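Making the Bed Usable Again: Laundry Sorting in Shared Accommodation
Speaker notes, Hordiienko House residents' briefing
February 3, 2023

Slide 1. Welcome
Welcome residents on behalf of Cevoder Housing. State that the session lasts 24 minutes and that questions will be taken at the end. Mention that the printed guide is available at the Flonda desk.

Slide 2. Why the bed matters
The Jondard survey of November received 270 replies. The most frequent remark concerned clean laundry left on beds overnight. Stress that the bed is a good place to fold, being wide and soft, but a poor place to store. Ask the audience to keep this in mind when looking at the next slide.

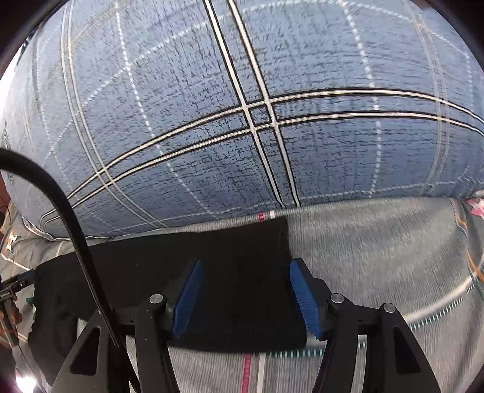 Black cloth on a grey sheet, in front of a blue plaid pillow.

Pause here. Dark items should be dealt with first. They show lint more readily than anything else in the load, and a grey sheet gives up its fluff easily. Residents are advised to shake each item once before folding.

Slide 3. Order of work
Pillows and cushions go to the head of the bed and stay there until the folding is finished. Small cloths are folded in half, then in half again, and stacked with the fold facing outwards. Larger garments follow. Read this slide slowly, as many residents will be taking notes. 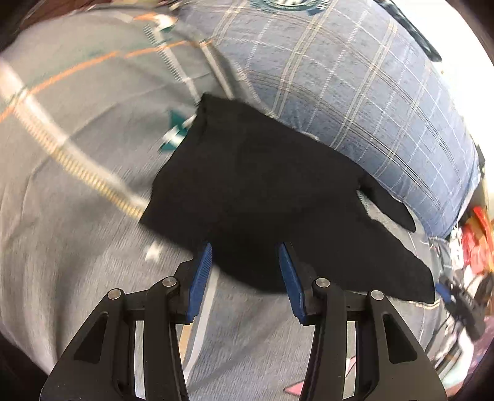 Anything that cannot be folded flat at the first attempt should be opened out fully and started again. Pulling at one corner only moves the crease elsewhere. Allow 9 minutes for an average load, and remind residents that the laundry room tables may also be used.

Slide 4. Putting away
Folded items should leave the bed the same evening. Drawer dividers may be requested from the Flonda desk; 500 have been ordered for the building, and requests will be met in the order received.

Slide 5. Questions
Invite questions. If asked about replacement bedding, refer residents to the Cevoder tenancy handbook, section on furnishings. Collect the sign-in sheet before closing.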